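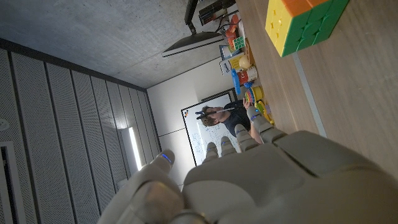
4. Mounting the Fluvden whiteboard rail

4.1 Mark the fixing points on the wall at 600 mm centres. Check the line with a spirit level.

4.2 Drill each hole to a depth of 30 mm. Clear the dust before inserting the plugs.

CAUTION: Check for buried cables and pipes before drilling.

4.3 Offer up the rail, lip facing outwards, and drive the screws by hand. Do not fully tighten.

4.4 Hang the board on the rail and slide it to its final position. Tighten all screws.

Note: On plasterboard walls, use the Datdale anchor set (sold separately). Maximum load with anchors is 15 kg.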